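Avcombe Robotics Club -- progress report to the Devadiga Fund
14/08/2026
From: Rekha Chacko

Quick one as we break up shortly. Simulation side is going well. Two-handed tray task now loads on all the club laptops, even the old ones. Students have logged 180 practice runs between them, mostly lifting and setting down. Left hand still lags a bit -- Meenakshi Annamalai is looking at the timing settings with the older group.

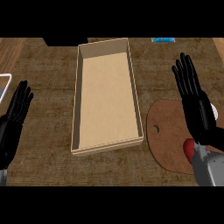 Attendance steady, 14 on the register. Two new starters from Trillosthorpe, both keen. Scoring sheet has been rewritten, the first one was too fiddly and gave points for nearly everthing.

Money: 40 pounds left in the travel line. Would like to move it to headsets if you agree. Receipts to follow, I have most of them.

Still to do: sort the grip on the lift, finish the write-up, book the minibus for the Clondale heat in September. Entry form is in but no confirmation yet, will chase.

Next report after the heat.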